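Notebook, February, Sunday, started 2:50 pm

Dye bath log, continued from the page with the tea ring on it. Still chasing the green. For anyone reading over my shoulder: the plan is a green from weld overdyed with indigo, on the Ortuño wool, that looks the same on Monday as it did on the Friday before. So far I have eleven greens and a growing respect for people who buy theirs in a tin.

Skeins 14 to 17 came out of the mordant overnight. Alum at the usual strength, cream of tartar at half of whatever Mervyn says, as Mervyn's hand with cream of tartar is that of a man frosting a cake. Rinsed twice. Weighed them damp, then remembered that weighing them damp tells me nothing, then wrote the numbers down anyway and crossed them out. Dry weights are on the tags: 50 g each, which is what the Ortuño label claims, so one thing in this building is as advertised.

Weld bath: 250 g chopped dried tops in the big stainless pot, brought up slowly over the course of the morning. Kept it under a simmer this time. Last time it got away from me while I was on the phone with Preratix about the invoice, and we got a brown that Mervyn Birkett called "heritage." It is on the sample board under H.

Added a spoon of chalk when the bath was up to temperature. The yellow jumped, as it always does, and as always I stood there feeling I'd done something clever. Our tap water is soft enough that weld sulks without the chalk. The Tustmont shop has hard water and never adds any, and they're insufferable about it.

Skeins in for 50 minutes. Pulled 14 early at 22 minutes to see how much of the color comes in the first half. Most of it, to my eye. 15, 16 and 17 are deeper but I would not go to court over the difference. If that holds up on a second run we can stop babysitting the pot for the back half and go do something useful, like descale the kettle.

Indigo vat: in a mood. Coppery skin on top, good. Liquid underneath more green than yellow, less good. Fed it a little more fructose and lime, stirred it without splashing, put the lid on and left it for an hour. The Tolex heater pad is holding the temperature but its dial goes from 1 to 9 with no indication of what any of those mean. I have it on 6. Yesterday 6 was warm and the day before 6 was soup. Tape on the dial says DO NOT TOUCH in my handwriting, and under that, also in my handwriting, 6?

First dips, 4:15 pm. One minute under, squeeze below the surface, out, air.
14: one dip. Pale, a bit minty. Toothpaste.
15: one dip. Close to what we want, if what we want is what's on the card. The card has been in the window since last summer, so it may be lying too.
16: two dips. Darker, bluer, uneven near the tie. I tied it too tight. I tie them all too tight.
17: not dipped. Keeping it yellow as the control, and because last round I dipped the control.

Rinse water from 16 ran blue for far too long. Suspect I rushed the airing between dips. Ten minutes felt like plenty while standing there with cold gloves on. Next run set a timer and walk away.

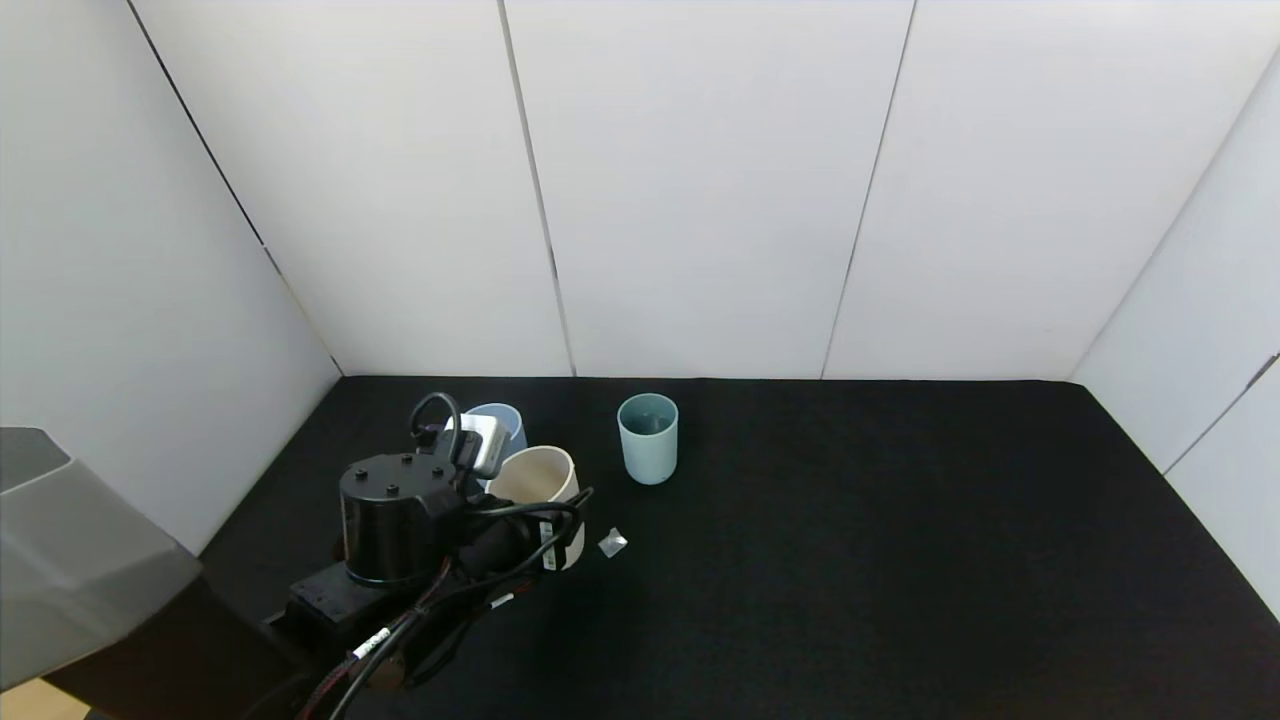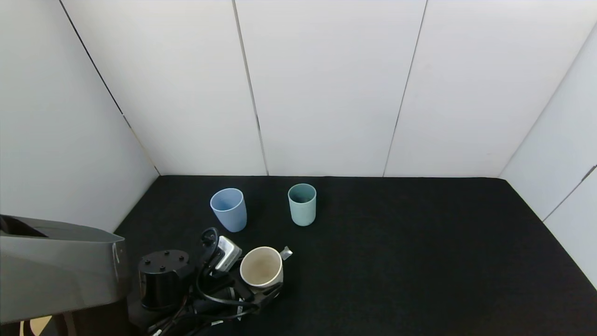 Rub test on 15 with a white cotton scrap, dry: faint mark. Damp: less faint. Want to repeat it after a proper soap wash and a couple of days' rest before I start blaming the vat. Mervyn says vinegar. Mervyn says vinegar for everything, including the drain and, once, a burn. Not putting vinegar near a weld yellow until somebody shows me a skein that survived it with its color intact.

Light test: half of each sample goes under the card strip in the south window, other half uncovered. Weld should do fine. Whether the green drifts toward blue as the yellow goes is the whole question, and it will take weeks, and in that time someone will move the strip to water the plant. I've put tape on that too.

To do, next session:
Order more weld. Preratix is out until they aren't. Ask Tustmont if they'll sell us a bag, and be nice about the water.
Real thermometer for the vat. Stop trusting the number 6.
Looser ties. Figure eight, three places, and leave slack.
Repeat 14 at 22 minutes with a matching skein at full time, same pot, same dip, so it's a fair comparison for once.
Write the recipe on the tag before dipping. 16's tag is now mostly blue and I'm working from memory.

Vat lid on, pad at 6. Weld liquor strained and saved in the bucket with the cracked handle, to try as an exhaust bath on the scrap yarn. Carry it from the bottom.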